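3.2 手持夹爪采集端的装配与维护 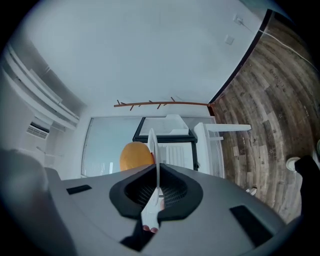 采集端在交付使用前须完成机械装配、视场核对和零位标定三道工序，三者的先后次序不可调换。本节记录Trindade单元中手持夹爪的装配状态、日常检查项目以及两类常见故障的处理方法。该单元由Mavonby实验室搭建，末端结构沿用Cindico平台的接口尺寸，因此手持端与臂载端可以共用同一套备件。

图3 手持夹爪随机相机视角。灰色壳体占据画面下半部，中央为黑色橡胶锥形开口，白色薄片自开口向上伸出；画面右侧的木纹地板因镜头畸变明显弯曲。

3.2.1 视场核对

相机与夹爪壳体刚性连接，壳体在画面中的位置理论上保持不变。利用这一特性，我们以壳体自身轮廓作为核对基准，不另设标定靶。核对时将当前画面与装配完成时留存的参考画面叠加，比较锥形开口边缘以及壳体左右两块黑色矩形垫片的位置。左侧垫片较小，右侧垫片较大且呈倾斜布置（图3），两者形状不同，便于判断画面是否发生旋转。若任一特征偏移超过10个像素，则判定相机座松动，须重新紧固并重做标定。

广角镜头的畸变在画面外围最为显著。图3中地板与墙面交界处的深色踢脚线呈弧形，属于未校正图像的正常表现。畸变参数在每次更换镜头后重新估计，更换镜头以外的维护操作不触发该步骤。靠近镜头的物体会出现虚焦，图3左下角与右缘的暗色区域即为此类情况，这些区域在计算特征偏移时以固定掩膜剔除。

3.2.2 零位标定

零位标定在视场核对通过后进行。操作者将夹爪完全闭合并保持2秒，记录开度读数，随后完全张开，再次记录。两次读数之差应与该夹爪的出厂行程一致。标定过程中手指不得压在爪片活动路径上，否则闭合读数偏大，后续轨迹中的开度将整体偏移。爪片下方的空间较窄，握持时指尖容易进入画面，图3中白色指状爪片下方即可见部分指尖。指尖入镜本身不影响标定，但需确认其未与爪片接触。

标定环境不作严格限制。普通室内即可满足要求，但应避免镜头正对大面积窗户。窗面亮度变化会引起自动曝光波动，使黑色橡胶件与其内部深色网状结构的对比度下降，进而影响边缘提取。无法避开窗户时，应锁定曝光后再采集参考画面。

3.2.3 橡胶件与爪片的检查

锥形橡胶件为易损件。每个采集班次开始前检查其边缘有无裂口，并用无绒布清除表面积尘。清洁时不使用溶剂，以免橡胶硬化。白色爪片以目视检查为主，重点观察根部有无应力发白；由于零件本身为白色，正面光照下不易辨认，宜采用侧向光源。两块黑色垫片只检查边缘是否翘起，一旦翘起即整块更换，不作局部补胶，补胶会改变垫片轮廓，使3.2.1节的基准失效。

3.2.4 故障处理

统计期内共完成171次开机检查，其中113次一次通过，其余各次在处理后复检合格。未通过的原因集中于相机座松动和开度读数漂移。

相机座松动表现为壳体各特征在画面中同向偏移。处理时先松开全部固定螺钉，使相机座复位至定位面，再按对角顺序分两遍拧紧。仅对松动的单颗螺钉补拧，往往会使相机座残留微小倾角，在下一班次的核对中再次超限。

开度读数漂移表现为闭合位置的读数逐次增大，而画面特征无变化。首先检查爪片滑槽内是否有异物，清理后重复零位标定。若漂移仍然存在，则更换爪片传动件，并将旧件编号后留存。该故障与相机座松动可能同时出现，此时应先处理相机座，再重新评估读数。

备件更换后的首段数据不进入训练集，仅用于与Prilldale单元的同类轨迹比对。比对内容包括开度曲线的起止值和末端位姿的重复性，具体判据见3.3节。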